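Begehung Gemeinschaftswerkstatt Wolde — Checkliste mit Anmerkungen
Stand: 30. Juni 2021
Begangen und kommentiert von Ferdinand Hollenstein

Vorweg: Es hat wieder richtig Freude gemacht! Wer die Halle noch vom Dezember kennt, wird sie kaum wiedererkennen. Offene Punkte sind mit OFFEN markiert, alles andere ist abgehakt.

1. Zugänge und Fluchtwege

Haupteingang, Tür öffnet nach außen: in Ordnung
Hintertür zum Hof, von innen ohne Schlüssel zu öffnen: in Ordnung
Fluchtwegschild über der Hintertür beleuchtet: OFFEN
Durchgang zwischen Holzlager und Hobelbank frei: in Ordnung

Anmerkung: Das Schild leuchtet nur, wenn man am Gehäuse wackelt. Ersatzleuchte liegt schon im Büro, muss nur noch jemand mit Elektroschein anschließen. Der Durchgang am Holzlager ist eine Wonne, man kommt jetzt mit einer ganzen Platte unter dem Arm durch, ohne irgendwo anzuecken.

2. Feuerlöscher und Brandlast

Löscher am Eingang, Prüfplakette gültig: in Ordnung
Löscher im Maschinenraum, Prüfplakette gültig: in Ordnung
Löscher in der Lackecke: OFFEN
Späne aus der Absauganlage entsorgt: in Ordnung
Öllappen im Blechbehälter mit Deckel: in Ordnung

Anmerkung: In der Lackecke hängt der Löscher zwar, aber hinter dem Regal mit den Waderine-Dosen. Bitte umhängen, am besten neben den Lichtschalter. Der Blechbehälter war eine großartige Idee, leinölgetränkte Lappen haben im Papierkorb nichts verloren.

3. Böden und Arbeitsflächen

Boden trittsicher, keine losen Kanten: in Ordnung
Kabel nicht quer über Laufwege: in Ordnung
Arbeitsflächen am Feierabend abgeräumt: in Ordnung
Markierung um die Bandsäge erkennbar: OFFEN

Anmerkung: Bei den Flächen setze ich auf klare Farbunterschiede zwischen Tisch und Boden. Gerade an der Kante sieht man dann sofort, wo die Auflage aufhört, und legt den Stechbeitel nicht halb in die Luft.
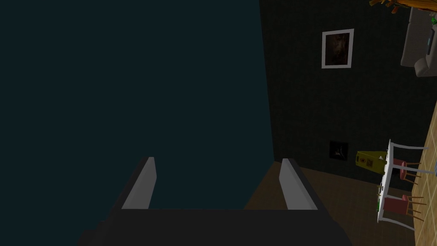
Dunkles Blaugrün gegen braunen Boden, die Kante hebt sich ab.

Die gelbe Linie um die Bandsäge ist dagegen fast weggelaufen. Für den neuen Anstrich braucht es eine Dose Bodenfarbe und einen ruhigen Vormittag, ich bin gern dabei. Bitte vorher gründlich saugen, beim letzten Mal haben wir den halben Staub mit eingestrichen.

4. Maschinen

Bandsäge, Blattführung und Abdeckung: in Ordnung
Tischkreissäge, Spaltkeil und Schutzhaube: in Ordnung
Ständerbohrmaschine Borkix, Not-Aus: in Ordnung
Abrichte Nusa, Schwenkschutz: OFFEN
Schiebestöcke an jeder Säge vorhanden: in Ordnung

Anmerkung: Der Schwenkschutz der Nusa geht schwer zurück, die Feder ist müde. Bis sie getauscht ist, bleibt die Maschine aus, der Stecker ist mit Schloss gesichert. Neue Feder ist bestellt, Teilenummer endet auf 149. Der Not-Aus an der Borkix hat bei allen 10 Versuchen sauber ausgelöst — so soll das sein!

5. Erste Hilfe

Verbandkasten vollständig: OFFEN
Augenspülflasche haltbar: in Ordnung
Notrufnummern ausgehängt: in Ordnung
Verbandbuch liegt bereit: in Ordnung

Anmerkung: Es fehlen zwei Fingerkuppenverbände und die kleine Schere. Wer etwas entnimmt, trägt es bitte gleich ins Verbandbuch ein, auch beim Splitter.

Nachkontrolle der offenen Punkte: Hollenstein, sobald die Feder da ist. Schlüssel für das Steckerschloss hängt im Büro am zweiten Haken.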